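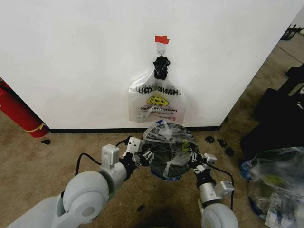

Handout 6: Keeping the two-arm cell alive between sessions

Read this before your lab slot. Most of what went wrong last term went wrong in the ten minutes before anyone pressed start, and most of it got blamed on the software.

The bagging task is simple to state. Two arms hold a filled plastic bag and bring it to a second bag hanging from a hook on the wall. The Zorar setup guide says a cell like ours needs "minimal routine attention." I have looked after this one for three terms and I don't believe a word of it. Thin plastic is slippery, it folds differently every time, and the fingers have to close on it at a height that depends on a stick-on hook. Any one of those can spoil a morning.

Wall side

Start with the hook. Adhesive hooks creep. The red tape on the wall is our height reference, and if the gap between tape and hook has changed, the hook moved, whatever the log says. Don't correct for it in the program. Take the hook down, clean the wall, put up a new one and leave it alone for an hour before hanging anything. Then check that the tie at the neck of the bag is gripping. A loose neck lets the bag turn on its own axis, and the approach path knows nothing about that.

Finger pads

The manual gives a pad life of 2000 cycles. I would like to meet the pads they tested. Ours get inspected every 300, and I have pulled some well before that because the surface had gone shiny. Wipe with a dry cloth first. If you must use alcohol, use very little and let the pad dry fully. Close the fingers on a single layer of bag and tug. If it slides, change both pads on that gripper, never one.

Cables

Each wrist has an external cable with a loop of slack in it. Students love to tidy these loops with a zip tie. Please don't. The slack is there so the wrist can turn. Run the arm by hand through its full reach, slowly, and watch the loop the whole way. Fault 414 on our controller means lost gripper communication, and the guide tells you to reinstall the driver. Reseat the connector before you do anything of the kind. Reinstalling takes 35 minutes and I have yet to see it help.

Floor

Small black bits turn up on the carpet below the work area. Pick them up before the run and keep them in the jar. They may be scraps of packing, they may be off a cable jacket or a pad edge, and you can't tell which by guessing. Compare them with the pads.

Calibration

Both grippers should meet at the same point below the hanging bag. The automatic routine reports "pass" or "fail" and gives no number, so I treat a pass as a rumor. Bring the fingertips together by hand control and look at them from the side and from the front. Then do a trial with a filled bag, at low speed, stopping just under the target.

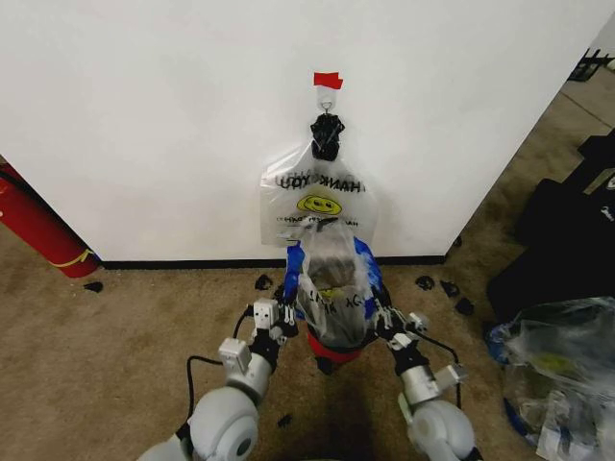
Yiran Han objects that all this checking by eye is no better than the automatic routine, and that two people will see two different gaps between the same pair of fingertips. Fair enough, as far as it goes. Use a feeler gauge if you want a figure, and write it on the sheet next to your initials. I still want the eyes first — the routine has passed a gripper with a missing screw.

For next time: bring your pad log, and read the Otico note on wrist bearings. Read it with some suspicion. The wear chart has no units on the vertical axis.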